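The Free Month

The arm came on approval from Flasitz in two boxes, with a third box that held only the shapes the other two had been packed in. My wife signed for it. I was told about this at work, by text, in the form of a thumbs-up.

We had agreed, in the loose way that people agree things while one of them is looking for his keys, that we would try a Moden for a month. It was 266 pounds a month if you kept it, and nothing if you sent it back in a state the firm described as "as met". The month had to be a whole month. You couldn't give up early. I thought this was odd for a machine sold on making life easier, and I still do.

It stood at the end of the counter on a clamp. Two black fingers, a wrist, an elbow and then another elbow for luck. My daughter asked what it did, and I read her the list from the booklet: lifting, holding, turning over, passing, putting away. She said she could do all those. I said she could but she didn't, and that was the gap in the market.

The booklet ran to 19 pages, of which one was about the arm. The rest was about us. We were to keep our surfaces clear and our habits steady. We were to introduce new objects one at a time, and speak to the arm from the front. There was a page headed Your First Week Together with space for notes, and my wife, who fills in forms the way other people eat crisps, had filled it before we'd plugged anything in.

On the first evening we gave it something flat. The booklet was firm on this point. Start flat, it said, start pale, start with something you would not mind losing. Out of the cupboard under the toaster came a piece of white plastic that had been with us since the flat in Lammers, the sort with rounded corners and a ridge running round the rim. We have called it the slab for as long as we've had it. It has been under cheese and over leftovers, and once it did a winter propping the bathroom window. It has scuffs on it older than our daughter.

The arm thought about the slab for a good long while. Then it bent down and took hold of it by the lower rim, with great tact, like a man picking up somebody else's hat.
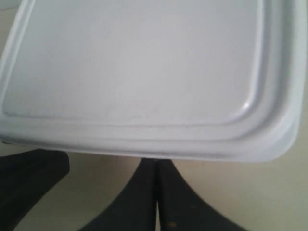 Last changed: April, 9.40 pm (one spelling corrected, one adjective withdrawn)

I should say that I'd put this up on the family page for my mother to read, and that she had objected to what I called the salesman. I've taken it out. He was a perfectly pleasant salesman and he only rang twice.

So it held the slab. We stood in a row and watched it hold the slab. My daughter clapped, then looked at us to see if clapping was right. I said something about the future. My wife said the seam wanted going over with an old toothbrush, and after that I couldn't look at anything else. You can own a thing for years and be on good terms with it, and then a machine from Flasitz lifts it to the light and there's grey all along the join. I had eaten sandwiches off that. I had told guests to help themselves.

I went and found a toothbrush. The arm wouldn't let go.

This was on page 14, under Confidence. A Moden that has taken hold of an object will keep it until it has understood it. It may be asked to release by a clear word from the front. I went round to the front. There was no front, or there was, but it was where the bread bin stood, so I leaned over the bread bin and said, "Release." I said it again in a warmer voice. My wife said it, and my daughter said it in the voice she uses for the cat, and the arm moved the slab a little to the left.

"It's showing us," said my daughter.

"Showing us what?"

"That it's got it."

I rang the helpline, which was in Resberg and kept Resberg hours. A recording told me that more than 177 homes in my area were already living with a Moden. It didn't say how. I pictured all of us leaning over our bread bins.

By the second day we had a routine. Whoever came down first said good morning to it, out of nerves more than manners, and it would lift whatever it had been given and turn it over, and hold it there until you had either admired it or left for work. It was good at mugs, so long as they were empty. It did the colander with real feeling. It would not touch anything with a pattern, so that our wedding plates, which I had been hoping to be rid of by accident, were safe for the whole month. Every evening, when the other jobs had been done, it went back to the slab.

I tried hiding it. I put the slab in the oven, and the arm spent the evening with its fingers just parted, pointing at the oven. I took it out again. You can't cook with that going on.

"It likes it," my wife said.

"It's a clamp with elbows."

"I'm only saying it's gentle with it. Look at the way it goes under the edge."

I did look. I'd been looking for days. What I had noticed was that it never took the slab by the same bit of rim twice running, and that it tilted it so the corner caught the lamp, and that I'd started to wait for the corner to catch the lamp. I kept this to myself. A grown man has to draw a line somewhere, and I had a report to write, because Flasitz wanted one at the end of every week, and if it was late they sent you a picture of a sad cloud.

The report asked for a mark out of nine. I wondered about this for some time. I supposed that at ten people would start to expect things. Under Helpfulness I put four. Under Company there was a box with no number in it, only a line to write on, and I left it blank. When I came down later to check the back door, somebody had written "yes" on it in green felt-tip.

In the third week the arm had what the booklet calls a growth. Some new set of instructions came down to it in the night from wherever they come from, and in the morning it could put things away. It put away the mugs. It put away the sieve, the butter dish and a library book. It put away my tea while I was still letting it cool, into the cupboard, upright, without losing a drop, and shut the door on it. I opened the door and there it was, steaming among the saucers, and I'm sorry to say I thanked it.

The slab it did not put away. I handed it over that night and stood well back. It went in under the rim, up it came, and there we both were again. 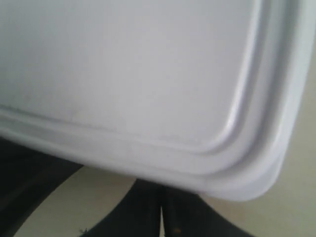
And is it going to be doing that for the whole visit, said a voice from the hall, only I was told there'd be a robot that did the dishes, and I've come all the way from Lammers.

I said that it did a great many things.

I was told dishes, said the voice, coming in with its coat on. Your father could hold a thing up to the light. He held things up to the light for forty years, and I never paid by the month for it.

I explained that we weren't paying yet. I explained about the growth, and the tea, and the box for Company. My mother put her bag down on the clear surface, right where the booklet says you mustn't, and went round to where the bread bin was. She moved the bread bin. Neither of us had thought of that. Then she looked up the length of the arm, elbow by elbow, and said in the tone that once got me down off a garage roof, "That'll do now, love."

It let go. It put the slab down flat on the counter and drew its fingers in.

She washed it herself, with the toothbrush, and told us what she thought of the seam.

On the last day of the month a form arrived from Flasitz with two boxes on it, Keep and Return. My wife and I discussed it like adults after our daughter was in bed. The sum was out of the question. We said so several times. We worked out what else you could do with it, and it came to a week by the sea or most of a boiler. I ticked Return and signed, and she signed under me. In the morning I carried the three boxes in from the shed and began fitting the shapes back round the shapes.

The arm watched, if that's the word, from its clamp. It had a mug in its fingers. I said the clear word from the front and it gave me the mug. I undid the clamp and found that it had left a ring on the worktop, so that we were going to have to explain "as met" to Resberg one way or another.

There was plenty of room left in the second box. I stood there a bit. Then I wrapped the slab in a tea towel and put it in beside the wrist, and I taped the lid down before my wife could come in and ask what we were meant to cut the cheese on.

The helpline rang a week later to say that an item had been received which was not theirs, and that they were having some trouble getting it back off the unit. They wanted to know if I could come to the phone and say something to it. I gave them my mother's number.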